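In Defense of the Carpet Tile

When our association moved to the second floor of the old Trotport building, the first argument we had was about the floor. Everybody under forty wanted bare boards or polished concrete, like in the magazines. I was for carpet tiles, and I was for stripes, and for this I was called old-fashioned in three languages. I still hold my opinion and I would like to explain it properly.

A hard floor is beautiful when the room is empty. Then the people come with their chairs and their winter boots, and every sound goes up to the ceiling and falls down again. In the former place, in Anunville, we had a stone floor, and at our November meeting I could follow only half of what was said. I don't think my ears are so bad. It was the chairs.

The low pile is important. A thick carpet is pleasant for bare feet, but in a shared room you don't have bare feet, you have crumbs, sand and coffee. The vacuum cleaner goes over a low pile like over a table. And when the coffee wins after all, you lift one tile and you put another in its place. We bought 256 tiles and kept six in the cupboard behind the door. Until today we have used two of them, and both times it was my own cup.

Now the stripes. Many people lay the tiles in a chessboard way, turning every second one, and the supplier Jakab also recommended this to us. I find it restless. When all the stripes run in the same direction, the floor becomes one surface and you must look for the seams if you want to find them. Light gray, charcoal and off-white together also forgive very much - a plain gray shows each thread that falls from a sleeve, and a plain black is even worse. 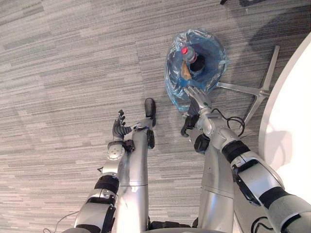 Kerttu Laitinen does not agree with me, and she wrote so in our newsletter: stripes in one direction make a room look like an office corridor, and she would take the echo any day if she could have a floor with some warmth in it. She also thinks that gray is a color people choose when they are afraid to choose.

To the last point I can only answer that I was not afraid, I was in the minority. About the corridor she is partly right. A long narrow room with stripes running the long way can feel like a train. I would turn them across the room in such a case, and put a red armchair at the end of it.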